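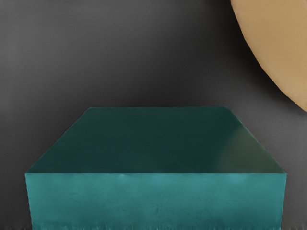
公開日の当日にシミュレーション側の摩擦係数を触るのはやめたほうがいい、と Ayten Işık から朝の打ち合わせで言われた。値の良し悪しの話ではなく、午前の回と午後の回で条件が違うと、あとで成功率を並べられなくなるという趣旨。異論なし。設定ファイルは読み取り専用にして、変更は翌日以降に回した。

印刷用ページ | メールで送る

4月 公開日の記録(Hendora 第2実験室)

記入:Ignacio Alarcón
補記:Tincuța Dobre(安全まわり)、Ayten Işık(シミュレータ)

目的
来場者向けに、把持方策の学習から実機での動作までを通しで見せる。併せて、実機とシミュレータを同じ方策で並走させたときのずれを記録する。後者は来場者には説明しない予定だったが、質問が出たので結局説明した。

構成
・アーム:Bodnár 6軸。最大リーチ 800 mm。ベース固定、治具は先月のまま。
・グリッパ:Firedon 平行2指。指先パッドは新品に交換。
・シミュレータ:Drurkus。物理の刻みは通常設定、描画は影と反射を有効。
・作業面照度:600 lx。開場前に作業面中央で測定。カーテンは閉。
・方策:2月に学習したもの。当日の再学習なし。

実機の対象物は直方体ブロックと円筒の2種。シミュレータ側は青緑のブロックを主対象にした。暗い灰色の面に置くと輪郭は取りやすい。ただし上面が前面よりかなり暗く出るので、上面の奥の縁は背景の灰色との明度差が小さい。色相で分ければ問題ないが、グレースケールに落とす前処理を挟むと縁の検出が不安定になる。公開日前の確認でこれに気づき、前処理を外した。外したことで推論時間は少し増えたが、制御周期には収まっている。

上面右寄りの淡い反射も気にしておく。オリーブがかった薄い照りで、手前の角のほうが明るい。方策がこれを位置の手がかりに使っている疑いがある。根拠はまだない。光源を動かして同じ初期配置から走らせれば分かるはずだが、冒頭の件があるので当日は動かさなかった。

準備
開場の90分前に電源投入。Bodnár の原点復帰で3軸が一度警告を出した。再起動後は出ず。ログには「速度偏差」とだけ残っている。温まっていない状態での既知の挙動と似ているが、同じとは断定できない。保守に問い合わせ済み、返答待ち。

手先カメラの校正は前日の値をそのまま使用。確認用の板を3か所に置いて投影誤差を見た。奥側がやや悪い。把持位置は手前から中央に限ることにして、奥側は進入禁止領域に入れた。

非常停止の確認は Tincuța Dobre が実施。実験卓脇と見学通路側の2か所、いずれも動作。通路側のボタンは見学者の手が届く位置にあるので、覆いを付けるか話したが、覆いがあると係員も押しにくい。覆いなしで係員を1人張り付ける形にした。

デモの流れ
1. シミュレータの画面を大きいほうの表示器に出し、方策が何を入力として受けているかを説明する。
2. 同じ方策を実機で動かす。対象物の初期位置は係員が置く。
3. 失敗した場合も止めず、再試行まで見せる。
4. 希望者に対象物の位置を変えてもらう(アーム停止中のみ)。

1 の説明が長いと来場者が通路に溜まる。午前の初回は明らかに長かった。2回目から、方策の構造の説明を全部削り、入力画像と出力の指令値だけに絞った。

並走記録
記録した試行は実機とシミュレータを合わせて 857。うち、1回目の把持で持ち上げまで完了したもの 446。割合で52.0%。再試行での完了は含めていない。この数字を来場者向けの掲示に出すかどうかで少し揉めたが、出さないことにした。実機とシミュレータを足した値であり、単独で読むと誤解される。内訳は集計スクリプトの分類に誤りが見つかったため、直してから別紙に出す。

失敗の型は次のとおり。内訳の数は上と同じ理由で保留。
・指が縁に当たって対象物が回る。実機、シミュレータとも。
・閉じ始めが早い。ほぼシミュレータのみ。
・把持後、持ち上げ中に滑る。実機のみ。パッド交換直後に多い。
・対象物に近づかず停止する。奥側の境界付近で発生。進入禁止領域との干渉と思われる。

滑りについて。新品パッドの表面に離型剤が残っていた可能性がある。昼に無水エタノールで拭いた。午後は減った印象だが、拭いた時刻をログに打っていないので、厳密な比較はできない。次からは作業したらその場で印を打つこと。自分あて。

閉じ始めの早さについて。Drurkus の接触判定は形状の外側に余裕を取る設定で、既定値のままだった。対象物が近くで大きく写っている局面では、見かけの縁と接触が立つ位置が合わない。Ayten Işık の見解では余裕を半分にすれば足りる。半分にすると今度は薄い物体で貫通が出るという報告が昔の実験帳にあり、そちらの条件を掘り出してから決める。

描画のほうで一点。ブロック前面の模様に薄い筋とむらがあり、均一ではない。テクスチャの設定どおりなのか、圧縮の影響が混ざっているのか、見た目では判断できなかった。元のテクスチャと、無圧縮で出力した描画を並べて比較する。方策の入力は圧縮後の画像なので、もし圧縮由来なら学習時と推論時で圧縮率を揃える必要がある。圧縮率の記録は学習側に残っていない。これは痛い。

視野の右上に入る黄褐色の丸い物体は、今回の把持対象から外した。視野に一部しか入らない配置では、方策の出力がわずかにそちらへ引かれることがある。引かれる量は指令値の雑音と同程度で、公開日の範囲では実害なし。除去した条件と残した条件で比べる計画は以前からあるが、手が付いていない。

来場者からの質問(控え)
・シミュレータで学習したものがそのまま実機で動くのか。
 → そのままでは動かないことが多い。見た目と摩擦を散らして学習し、少量の実機データで合わせている、と回答。
・少量とはどのくらいか。
 → この方策については半日分と回答。収集の中断時間を含む。
・画面の中の影は必要なのか。
 → 影なしでも学習は回る。実機では影が消せないので入れている。
・カメラを増やせば済むのでは。
 → 増やすと校正の手間も増える。現状は手先と固定の2台。奥側の誤差が詰められなければ追加を検討。
・把持力は測っているか。
 → 指の駆動電流から推定しているのみ。力覚センサは載せていない。Firedon の指先に後付けする案はあるが配線が厄介。

Wenceslao Huenchumán から、失敗した直後の再試行でなぜ同じ軌道を繰り返すのかと指摘があった。方策に履歴を入れていないためと答えたが、対象物が動いていなければ入力がほぼ同じで出力もほぼ同じになる、というところまで言わないと答えになっていなかった。履歴を入れた版は学習が不安定で使えていない。暫定策として、再試行時だけ初期姿勢に小さな乱数を足すことを試す。振れ幅は手先で数ミリ。大きくすると手先カメラから対象物が外れる。

中断
14時すぎに一度、見学通路側の光電センサが反応してアームが停止した。通路から身を乗り出した人がいたため。センサの動作は正常。復帰手順は係員2名で実施し、再開まで4分。復帰後の最初の動作は低速に落とした。手順書では低速の解除条件が書かれておらず、係員が口頭で確認して通常速度に戻した。解除条件を明記すること(Tincuța Dobre 担当)。

撤収
アームは待機姿勢で電源断。空圧は使用していないので元弁の確認のみ。ログは共有領域に転送、照合済み。シミュレータの乱数種も一緒に保存した。前回の公開日はこれを忘れて再現できなかった。

残件
・3軸の警告、保守返答待ち
・集計スクリプトの分類修正、内訳の別紙作成
・接触余裕の見直し。旧実験帳の貫通条件を先に確認
・光源を動かした比較
・無圧縮描画との比較、学習時の圧縮率を設定ファイルに残す
・復帰手順書の改訂
・奥側の校正やり直し。確認板は5か所に増やす

追記:作業面照度は閉場後にも測ったが、通路側の照明を落としたあとだった。開場前の値とは比べないこと。

コメント

Celeste Rebelo
実機とシミュレータを足した割合は、所内向けでも載せないほうがよいと思います。内訳が出た時点で差し替えてください。

Ignacio Alarcón
差し替えます。合計は転送漏れの照合用に残します。

Wenceslao Huenchumán
再試行時の乱数ですが、位置だけでなく手首の回転にも入れてみてはどうでしょう。縁に当たって回った後は、向きのほうがずれているはずです。

Ayten Işık
貫通の件、旧実験帳の該当箇所を見つけました。刻みが今より粗い設定での報告でした。現行の刻みで取り直します。

実験帳内を検索 キーワードを入力 検索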